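She folds everything on a white board. Has done for years. It sits on top of the table, a light wood one, nothing special, and when I ask why not just fold on the table she looks at me like I asked why not fold on the floor.

"Because you can see on white," she says. "Lint, a thread, a bit of grit. You see it before it goes in with the clean stuff."

We're at Zincombe, the clothes repair and resale shop that took over the old Prosuvitz showroom in April. Saturday, early, doors not open yet. She runs the folding and sorting side and doesn't want her name in this. "Put the shop's name. The shop needs it." So, the shop's name. Coffee in paper cups. Mine is cold by the second question.

First thing I learn is that the surface comes before the clothes. She wipes, she looks, she wipes again. One speck is enough to start over.
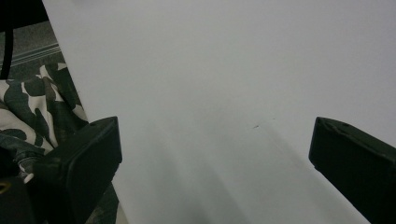 One small dark speck on a pale surface.

"People think that's fussy," she says. "It's a white shirt's worst day, that speck."

How many pieces come through? She has the number ready, it's on a sheet by the door. 1,967 since they opened. Most of it tops. Then kids' things. Then denim, which she has opinions on.

"Jeans are the worst and the best. Worst because they fight. The seams are thick, the waistband wants to go its own way, you press one end down and the other end comes up. Best because once they're down they stay down. A silk blouse, you breathe and it's gone."

Her method, as far as I could get it written down in time: close the zip. One leg over the other, seat pulled out flat so the point doesn't stick up. Then from the hem, in half, and half again. Cuffs get unrolled if they're somebody's afterthought, left alone if the crease has set. "If it's been rolled for ten years its a rolled pair. Sell it as a rolled pair."

And light wash?

"Light wash shows everything. Knees, pockets, where a phone was. I like it. You get the whole life of the thing." 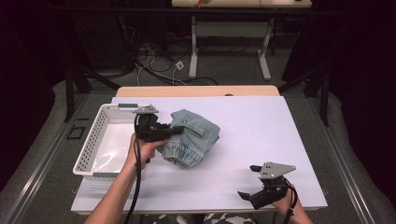

The baskets took longer to get right than the folding did. At the start they had deep fabric ones, hand-me-downs from Mamen, the café two doors along. Bad idea. Things went in folded and came out a ball. Now it's plastic ones with holes in the sides, shallow, easy to rinse. She'd buy 12 more tomorrow if there was a shelf for them.

"A basket should be boring. Straight sides, flat bottom. You put a pair in and it sits."

Where does the basket go - left or right? Left, for her. She knows it's a habit and not a rule. A woman who trained her at Echevarría, the laundry across the river, kept hers on the right and was faster. "Much faster. Annoying."

Price talk, briefly. She hates price talk. A pair of jeans in good shape goes out at 65, repaired ones less, and she thinks that should be the other way round. "Somebody sat with that for an evening. You're getting the jeans and the evening." The shop disagrees, for now.

I try a pair myself. Four goes. The first looks like a sandwich someone sat on. She doesn't say anything, just shakes it out and hands it back to me. By the last one I have a sort of rectangle, with teh waistband poking out one side.

"That'd sell," she says. Then she refolds it.

Last question, because there's already someone at the door: does she fold at home?

"Chair," she says. "Everything goes on the chair."

Zincombe takes drop-offs until 4 on weekdays. Clean, please, and empty the pockets.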